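Nov 13, 2024 - bench notes, two-arm booth

Spent most of today on the boring stuff, meaning the house rules for the booth, and I feel better for it. We've been running off a page somebody wrote for the old Durnby cell, and half of it talks about a light curtain we don't have. So I've started again from scratch.

What I've got so far:

- Stop button within reach before the arms are powered. If you have to lean over the front rail to get to it, move it.
- Speed capped at 30 per cent for any new task, and it stays there until we've had 40 clean runs in a row. A dropped item resets the count (yes, even on run 39, sorry!).
- Hands out of the booth while either arm is live. Pausing the script doesn't count as off.
- Walk both arms through the full reach by hand before the first run and watch the cables the whole way.
- Write the layout down before you start, bag and all.

The bag rule is mine and I'll fight for it. Thin plastic never lands the same way twice, and if the log just says "bag, fruit, basket" then we can't compare one session with the next. I want where it lay, how crumpled, and which arm was meant to touch it.

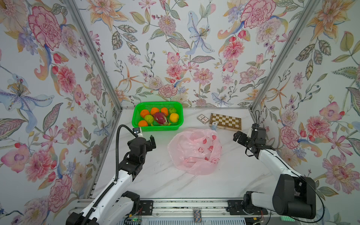
Sugawara read the draft over lunch and reckons 40 clean runs is too many for a simple pick and place, and that people will start fudging the count by the second day. Better to ask for fewer and have them logged properly, was the gist. Fair point. I'd go down to 30 but no lower, and only for hard items. Anything floppy stays at 40.

Still arguing with myself about the gap between the two grippers. The Hokham sheet says 80 mm minimum when both are moving, which sounds generous until you try a handover - then it's useless. Maybe a separate line for handovers, one arm parked, the other creeping in at 5 per cent?

To do: print the rules big enough to read from the stool, ask Oltura for their checklist, look at the whole lot again in December.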